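Filed under: Bench Notes, Robots, Slow Progress

We use cookies to remember your settings. OK / Manage

September 10, 2023

Quick one tonight, my wrist is toast and I want to get this down before I forget it all.

So. The Liltari dataset. 2,929 episodes as of this afternoon, all of them by hand, all with the same gripper. Started back in May thinking I'd be done in a few weeks. Ha. The task is still the boring one, pick a thing up, put it in the basket, take it out again, repeat till the podcast runs out.

Main lesson so far is that variety beats volume, at least for me. I had a big pile of episodes early on where I started every single one from the same spot, same height, same angle. Trained on those and the policy was great as long as you never moved anything. Slide the target over a little and it grabbed air. So now I move stuff between every take. Annoying, slow, works.

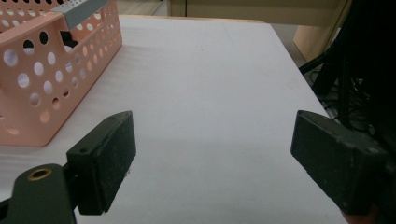 Start poses are what I've been fussing with most this week. I used to begin with the fingers already lined up on the object, which is cheating really, the model never learns how to get there. Now I start wide open over bare table, with the pink basket off to the upper left, and make it come over from wherever it is. The gray thing sitting across the rim stays in for some sessions and goes away for others. Same with the cables on the far side, I quit tidying those. If the model can't deal with a messy background I'd rather find out now then in a month.

Other stuff, in no order:

Pace. I go too fast when I'm bored. Played back a batch from Thing Two of the task list (the take-it-out half) and the hand just whips through, half the frames are mush. Threw out the lot. Now I count to 3 under my breath before closing. Feels dumb. Keeps me honest.

Labels. Drindent, which is the little script I use for tagging, now asks for a keep or toss right after each take. Before that I was doing it all at night and basically guessing. If you only copy one thing from this post copy that one.

Failures. I keep some. Up to 8 per session, the good kind, where I miss and then fix it in the same take. The recoveries seem to help alot. The ones where I just drop the thing and swear, those go. 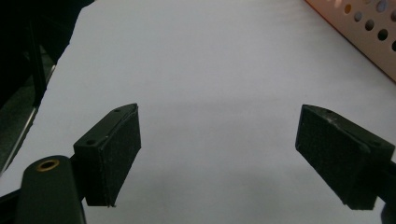
Calibration I do at the top of every session and again whenever I set the tool down hard. Open all the way, hold, close all the way, hold, 4 times. Plain white under the fingers is the best backdrop I've found for it, the black blocks stand out and my width estimate stops jittering. I do need to clean the pads though. They're speckled with lint, both sides, and the edge on the left one is getting a bit frayed. Don't know if it matters to the model. It bugs me. I've got a sheet of fresh foam from the Ranjbar order, just havent cut it yet.

And the pads wearing down is a real question by the way. Early episodes had new foam, later ones have this. Does that count as variety or as drift? I've been sorting by date to see if the grip width at contact creeps over time. Maybe a tiny bit. Not enough that I'd swear to it.

Next up is retraining with the wide starts mixed in, then the Pustard arm gets its turn and we see if any of it carries over from my hand. Last time it did fine on the approach and then closed way too early, every time, like it was excited. I suspect the fast episodes. Will post the numbers when I have them, good or bad.

Ok, ice pack.

Get new posts by email. Enter your address to subscribe. Unsubscribe any time.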